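Treltura Opens Small-Cap Dividend Fund to Individual Investors

12/03/2022

Print | E-mail
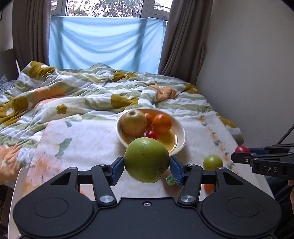
Treltura Asset Management said it has opened its Small-Cap Dividend Fund to individual investors, after four years in which it was sold only to pension plans and endowments. The minimum first purchase is $400. Later purchases can be any amount.

The fund holds shares in 125 small companies that have paid a dividend in each of the past four years. It is managed by Macarena Retamal and Bautista Durán, who will stay in charge of the portfolio. There is no change to the way stocks are picked.

"Individual savers have been asking us for this fund for a long time," said Iara Lagos, head of distribution at Treltura. "We wanted the record keeping in place first – that work was finished in May."

Accounts will be handled by Clastov, which already keeps the records for Treltura's bond funds. Existing holders, 2,428 accounts in all, keep their present share class and do not need to take any action.

Dividends will be paid every quarter and can be taken in cash or put back into the fund. Shares may be sold on any business day with no exit fee. Small-company shares can rise and fall sharply, and investors may get back less than they put in. The prospectus should be read before buying.

Treltura is an independent fund manager owned by its employees.

Media contact: Pilar Ulloa, Treltura Asset Management

Share this release
Shares: 4 | Comments: 0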